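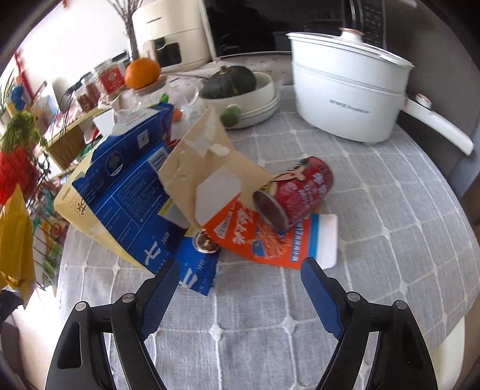 Skarphéðinn Kragh
Staff Writer, Automation

Brorex opened its Fisdale test kitchen to visitors in November for a demonstration of table clearing, the first public showing of work the firm has been doing with hand-held grippers. The session drew 51 people, most of them from packaging and food service companies in the Illstead area.

The task on show was sorting used packaging on a dining table. A flattened blue box, a torn brown paper bag, an orange snack package and a red can lay in a heap on a gridded tablecloth, with a bowl, a glass jar and a white electric pot standing nearby. The operator's job is to remove the packaging and leave the rest where it is.

Brorex does not program these motions. An operator holds a two-finger gripper, performs the task by hand, and the recordings are used to train a control model. The fingers have blue textured pads on their inner faces. According to the company's engineers, pad wear is the main maintenance item, and a set is replaced after 300 recordings.

Visitors were invited to try the tool in groups of 4. Cans gave little trouble. Flat items did - several people pushed a piece of card across the cloth before finding that it has to be pinched at a fold or a raised edge. The engineers said that new operators make the same mistake, and that the failed attempts are kept and labeled separately.

In the second half, a trained model ran on a fixed arm in the next room, using a smaller set of objects. It completed 43 picks before the session closed at 4 p.m. Two stops were caused by thin paper packets, which the arm closed on but did not lift. Brorex gave no figure for speed and said cycle time is not a target at this stage.

Questions from the floor dealt mostly with liquids and glass. The firm has not tested partly filled containers. Glass is handled only as an obstacle to be avoided.

Stougaard, which supplies the arm, had an engineer present to explain the force limits at the wrist. A further open day is planned at Fisdale next spring, with registration through the Brorex front desk.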